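**Ticket: grocery bin picking, bags at an angle are refused or picked two at a time**
Opened by: Margaux Picard
Component: Litari picking software, wrist camera
Site: Jerau, unpacking station 2
Priority: normal
Status: open

**What I want to do**

We are testing if the arm can unpack mixed groceries from a carton and put them one by one on the shelf tray. It is the job that a person at home does after shopping, and that our colleagues at the packing bench do all day. No sorting by brand is needed. The arm has only to take one item, lift it, and place it on the tray without crushing it.

**What happens**

With boxes and bottles standing alone, the arm works well. With soft bags in a pile, I see three different faults:

1. The planner says "no grasp found" although a bag is fully reachable from the top.
2. The arm takes the bag together with the thing which lies on it.
3. The arm closes on the bag, lifts a few centimeters, and the bag slides out.

Fault 2 is the most frequent and also the most annoying, as the second item falls somewhere during the move and the software reports success.

**What I tried already**

- Calibrated the wrist camera again. The error before and after was nearly the same.
- Changed the finger pads to the softer ones from Zaltgate. Fault 3 became more rare, fault 2 did not change.
- Lowered the closing force in small steps. Under a certain value the arm drops everything, including boxes.
- Covered the window with paper for one morning. There were fewer "no grasp found" messages, but I don't want to work in the dark every day.
- Restarted everything. I mention it so that you don't ask me.

I made one long run on Saturday, when the hall was quiet. From 200 attempts on mixed piles, 74 finished with exactly one undamaged item on the tray. I refilled the carton by hand after each 10 attempts and did not try to make the pile easy or difficult.

**A typical case**

The log for these cases always looks similar:

```
segment: 1 object, confidence high
grasp: candidate accepted
close: contact detected
lift: ok
place: ok
result: SUCCESS
```

What the log calls one object is in truth two. For example a snack bag, apparently sweet potato, with a clear plastic clamshell resting on its upper part. For me it is very easy to understand that the clamshell must go first. The software puts both in the same mask, chooses a point near the middle, and goes down between the neighbors. The shadow just under the container makes it worse, I think, and on the other side the light is so strong that the yellow letters on the bag nearly disappear.

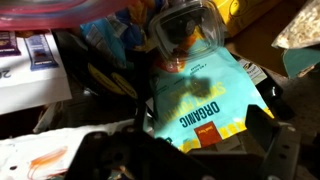
Driss El Idrissi replied that the mask is only half of the problem. In his opinion the planner has no idea of what lies on top of what, and even with two perfect masks it would still choose the bigger one, because the score gives too much weight to the visible area. He asked me to set `order_by` to `height` in place of `area` and to send the depth recordings together with the color ones. He also wrote that I should not expect too much from it, and that a child of five is still better at this job than anything he has installed.

**Result of the change**

I did as Driss asked. With `order_by: height` the arm goes more often to the item on top, so fault 2 is reduced. I have no good number yet, only the impression from one afternoon.

There is however a new effect. Clear plastic gives bad depth. Sometimes the container is seen at the right height, sometimes the depth goes through the lid and the software believes that the surface is lower. Then the bag wins again and we are back at the old fault. With popcorn in a clear bag I had the same trouble.

Depth recordings are uploaded to the shared folder, under `jerau/pile_tests`. The files with the clear containers have the letter C in the name.

**Questions which are still open**

- Can the software check the weight after the lift and compare it with what it expects? The wrist has a force sensor, so the information should be there. Two items weigh more than one, and the arm could at least stop and not write SUCCESS.
- Is it possible to push the top item a little before grasping, to see if it moves alone? I saw this in the demo from Pillai, but their items were all boxes.
- Which closing force do you recommend for bags filled with air? The manual gives only values for rigid items.

**For the people who read this ticket because of the planning**

I was asked in the meeting if the station can run without a person by the end of May. With the present state my answer is no. It can run with a person nearby who takes out the double picks and turns over the difficult bags, and in this way it already saves some lifting. For a carton with only boxes I would let it run alone. For real shopping, with bags lying over bottles and everything a bit crumpled, I would not.

**Next steps**

- Driss: look at the C files, answer about the weight check.
- Margaux: repeat the long run with `order_by: height`, same lights, same pads, window not covered.
- Keep the softer pads mounted until then.

Status stays open.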